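Shirley Boychuk has lived in the same one-bedroom in Bilthorpe for six years, and until this spring she had never once liked it. I know this because she told me so before I had my shoes off.

"I'd come home and feel like I was waiting for a dentist," she said, pouring coffee into the biggest mugs I have ever seen. "Everything was fine. Nothing was broken. I just didn't want to be in it."

I'd gone over to talk about her newsletter, which is called Gindureck (a word her grandfather used for the corner of a room where stuff piles up) and which goes out to 2,654 people who, like me, can't stop reading about other people's apartments. She started it in January with a long, grumpy post about her own hallway. Then a reader wrote in asking what to do with a hallway of his own, and off she went!

What I like about Shirley is that she doesn't sell anything. No paint line, no course. She works days in the billing office of a veterinary clinic and writes at night, mostly about rented rooms and the people stuck in them.

"People think they need money," she told me. "Sometimes they do, I'm not going to lie to anybody. But a lot of the letters I get are from people who put the bed where the last tenant had the bed. They moved in on a Saturday, they were tired, the dent was in the carpet, so that's where the bed went. And four years go by."

I laughed, and then I thought about my own bedroom and stopped laughing. My bed is absolutely where the dent was.

Her first piece of advice to almost everyone is to pull everything out of one piece of furniture and leave it open for an evening. She won't let you buy so much as a basket until you've done it. I asked if readers put up with that and she rolled her eyes.

"Harvey Beaudoin didn't. He's one of my regulars, he writes me these wonderful angry emails. He said, Shirley, I asked you about curtains. And I said, Harvey, what's in the desk?"

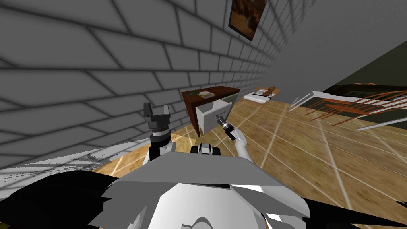

Brick, dark wood and one open drawer.

So what was in the desk? Takeout menus, she said, and the manual for a Gruvix blender he'd given to his sister. He cleared it out, moved his bills in there, and got his kitchen table back. He still hasn't bought curtains.

We got onto the subject of walls, and here she got really fired up. Shirley thinks renters are far too scared of them. She spent $220 on a big secondhand print of a harbor and then left it on the floor for a whole winter, facing the wrong way, worrying about her deposit.

"My neighbor Faizal finally came over with a hammer. It took him one minute. One! I'd been mad at that picture for months."

I asked what she'd change about her place now, if the landlord said yes to anything. She took a long time over it – long enough that I finished my coffee.

"The radiator cover," she said. "And I'd like a window in the bathroom, but I'd also like to be taller."

Her next issue is about sharing a closet with somebody who owns too many coats. She wouldn't tell me who.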